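Home | About the Centre | Clinics | Health Library | Research | Contact

What a cup of tea does to your iron: a conversation with our senior dietitian

The Mestow Centre for Community Nutrition receives a steady flow of inquiries about iron. Many come from people who have been told by a physician that their stores are low, who have changed their diet accordingly, and who are puzzled when a later blood test shows little change. In a good number of these cases, the Centre's senior dietitian says, the food on the plate is sound and the difficulty lies in the mug beside it.

She has worked in clinical nutrition for 16 years, the first part of that time at the Haugland regional hospital and the remainder at Mestow, where she oversees the outpatient program. We met in her office in August to discuss tea, iron and the advice the Centre gives to its clients.

"Tea is among the most pleasant habits a person can have, and I drink it every day," she said at the outset. "I would not want anyone to read this and empty the cupboard. The question I am interested in is when people drink it."

The chemistry, she explained, is well established. Tea leaves contain polyphenols, a broad family of plant compounds that includes the tannins responsible for the dry sensation a strong brew leaves in the mouth. In the gut, these compounds bind to iron and form a complex that the body absorbs poorly. The effect applies chiefly to non-heme iron, the form found in lentils, beans, spinach, fortified cereals, eggs and most iron tablets. Heme iron, found in meat, poultry and fish, is affected much less.

"A person who eats red meat twice a week and has tea with dinner will probably never notice anything," she said. "A person who has given up meat, eats a bowl of fortified cereal every morning and drinks two strong cups of black tea with it is in a different position. She has done what the leaflet told her to do. The leaflet simply left out the tea."

Asked whether green tea was any better in this respect, she was cautious. Green tea is also rich in polyphenols, although of a somewhat different kind, and she does not advise clients to treat it as a safe substitute at mealtimes. Herbal infusions vary considerably. Peppermint and chamomile both contain compounds that can bind iron, and rooibos appears to have a milder effect. Adding milk, a remedy many clients have heard of, makes less difference than is commonly supposed.

"People are disappointed about the milk," she said. "They were hoping it would be the answer. Milk brings its own complication, as calcium can also interfere with iron when the two are taken together."

Coffee has a comparable effect, and clients are often surprised to learn that caffeine is not responsible. A decaffeinated tea retains much of its polyphenol content and should be timed in the same way as the ordinary kind. She recalled a client who had switched entirely to decaffeinated tea on the advice of a relative and had continued to drink it with every meal, including the one at which she took her supplement.

The Centre has taken a closer interest in the matter through a small program run with its partner clinic in Mamside. Over the winter, 46 adults who had been referred with low iron stores kept a written record of their meals and drinks for a period of two weeks. The record was not designed as a clinical trial, and the dietitian was careful to say so more than once.

"We had no comparison group, and the people who agree to keep a diary are usually the people who are already attentive to their health," she said. "What it gave us was a picture of ordinary habits. More than 70 per cent of the group drank tea or coffee with breakfast or within half an hour of it. For most of them, breakfast was also the meal with the most iron in it." 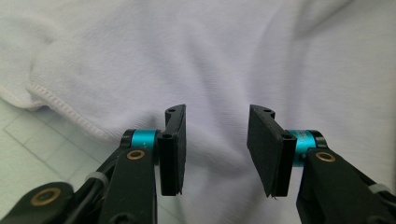

The finding has altered the way first appointments are conducted. Previously, the intake form asked clients how many hot drinks they consumed in a day. It now asks what time they drink them. The change was modest, she said, and took up a single line on the page, but it has made the conversations that follow more useful. Clients are generally willing to move a cup of tea. They are much less willing to give one up.

The advice itself is brief. Those with low iron are encouraged to leave a gap of at least one hour between a meal containing iron and any tea or coffee, and a longer gap where this can be managed. Iron tablets should be taken with water or, where the pharmacist agrees, with a small glass of orange juice. Vitamin C assists the absorption of non-heme iron and can offset part of the effect of polyphenols, so a serving of peppers, tomatoes, broccoli or citrus fruit with the meal is worthwhile.

"I ask people to look at their day and find the place where the tea fits," she said. "For some it is the middle of the morning. One gentleman moved his first cup to ten o'clock and told me it was the better cup for having waited. Others find the early morning is the only time they will not negotiate, and then we look at whether the iron could go to lunch or supper."

She acknowledged that the advice can be difficult to follow in households where tea accompanies every meal as a matter of custom. In several of the communities the Centre serves, offering tea to a guest with food is an expression of welcome, and declining it may cause offence. In such cases the staff will work on the remaining meals of the day and leave the shared one alone.

"Nutrition advice that makes someone awkward at her own mother's table will last until the first visit," she said. "I would sooner see two meals out of three done comfortably."

The conversation turned to the strength of the brew. A longer steeping time draws more polyphenols from the leaf, and a tea bag left in the mug until the last mouthful will produce a considerably stronger drink than one removed after a couple of minutes. The dietitian regards a lighter brew as a reasonable measure for those who cannot avoid drinking tea near a meal, but she does not consider it equal to waiting.

We also asked about a number of packaged teas now sold with added iron or with claims to support energy. One such product, Fallex, has been mentioned by several clients over the past year. She declined to recommend or criticize it.

"I have not seen data that would let me say anything helpful about it in either direction," she said. "My general view is that tea is an odd vehicle for iron, given everything we have just discussed. If a client has been using a product of that kind, I ask her to bring in the package so that we can read the label together and include it in the record."

The dietitian was firm on one further matter. Tiredness, pale skin, shortness of breath and cold hands are frequently attributed to low iron, and they may have a number of other causes. No one should begin taking iron tablets without a blood test and the advice of a physician or nurse practitioner. Excess iron can be harmful, and some people have an inherited condition that causes them to absorb too much of it. Low iron may itself be a sign of blood loss that requires investigation, particularly in men and in women after menopause.

"Please do not treat this as a puzzle to be solved in the kitchen," she said. "Find out first whether your iron is low, and find out why. The tea comes after that."

For people in good health with no history of low iron, she sees little cause for concern. Children are a separate case, and the Centre advises against regular tea for young children, whose need for iron is high in relation to the amount of food they eat. Those who are pregnant should raise the subject at a prenatal visit, as guidance on caffeine will also apply.

The program with the Mamside clinic will continue into the coming year, with a target of 100 participants. The diary has been shortened and may be completed on paper or by telephone. Adults who have been referred to either site with low iron stores may ask about taking part at their next appointment.

The dietitian had a cup of black tea on her desk throughout our meeting, which began at half past two. Lunch, she noted, had been at noon.

Related articles
Reading the label on a fortified cereal
Calcium and vitamin D: questions from our readers
Plant-based eating in the first year
How to prepare for a ferritin test
Caffeine and sleep in older adults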